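My mother's recipe box came to me in November, by way of my cousin Deirdre Noonan, who had kept it on top of her refrigerator for the better part of a decade and finally drove it over because she was getting her kitchen repainted. It's a green tin box with a hinge that doesn't quite close, and it smells of vanilla and old paper and a little bit of bacon. I sat down with it at the dining room table after supper, meaning to look for one card, and when I next looked up it was past midnight and my tea had a skin on it.

The one card I wanted was for the brown bread. I'd been trying to make that bread from memory for years, and it always came out fine, and it was always wrong. Too sweet, or too tight, or with a crust like a roof shingle. My husband would eat it and say it was very good, dear, and reach for more butter, and I would sit there chewing and thinking no, no, there's something else in it.

Well, the card was there. It was behind the tab marked FISH, for reasons my mother took with her. And it said, in her slanting blue handwriting, "Flour as usual, buttermilk, soda, treacle if Senan is coming. Bake till done."

I laughed until I had to take my glasses off. Senan is Senan Hennessy, who lived two doors down from us on Gilmartin Street and had a sweet tooth like a ten-year-old. So that explained the treacle. It didn't explain one other thing! "Flour as usual" is no help at all when the usual was forty years ago and the mill has long since closed.

So began my winter project. I decided I would work out the bread properly, and write it down properly, with amounts, so my own daughter wouldn't have to go through the same business someday. I bought a kitchen scale. I bought a notebook. I called Deirdre, who remembered that the dough was very wet ("you couldn't have picked it up if the house was on fire"), and I called Senan himself, who is eighty-six now and living near his son, and who remembered mostly that it was delicious and that there was never enough of it.

Senan did give me one good clue, though, somewhere in the middle of a long story about a borrowed ladder. He said my mother used to toast the oats. I had forgotten there were oats! But the minute he said it I could see the black skillet on the back burner, and her shaking it with one hand while she talked on the phone with the cord stretched clear across the kitchen.

The first four loaves were not much to write about. One was raw in the middle and I ate around it. One I forgot entirely while I was out talking to my neighbor Nyokabi Temba over the fence, and we ended up giving that one to her chickens, who weren't very interested either. The fifth was close. I had cut the oven back from where I'd been keeping it to 415 degrees, left the dough nearly as loose as oatmeal, and toasted the oats until they smelled like popcorn. I stood at the counter and ate the heel while it was still too hot to slice, the way we were never allowed to.

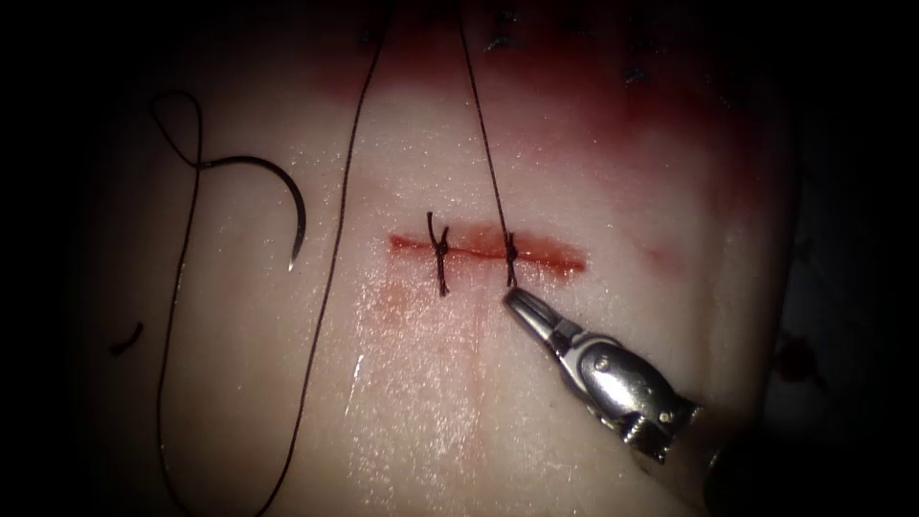
Does the bread need to rest before it goes in the oven?
Get it in as soon as the soda meets the buttermilk, because that's when all the lift happens, and a dough that sits around on the counter will bake up flat and heavy.

I asked Wenche Sundqvist that very thing at the library, as she bakes more than anyone I know, and she was firm on it. She has the oven hot and the pan greased before she so much as opens the buttermilk. I've started doing the same, and I do think the loaves are taller for it. They're at least more even across the top.

For those who like amounts, and I'm one of you now, I bake mine for 48 minutes in a regular loaf pan, then tip it out and give it another 7 upside down, right on the rack. It should sound hollow when you knock on the bottom. My mother used to knock and then say "come in," every single time, and I find I can't do it any other way. Wrap it in a clean dish towel while it cools if you like a softer crust, and leave it bare if you don't.

I'll tell you where I've ended up on the treacle, too. I use it. Just a spoonful, and whether or not Senan is coming. It gives the crumb a lovely dark color and keeps the loaf from drying out by the second morning – not that we've had many that made it to a second morning.

The new card is written out now and filed in the green box, in ink, with every amount on it and the oven temperature underlined. I thought for a while about putting it behind BREADS, where any sensible person would look. Then I put it behind FISH, right in front of hers. My daughter has been told.

Next I'm going after the plum cake. That card says "see Deirdre," and Deirdre says she has never made a plum cake in her life.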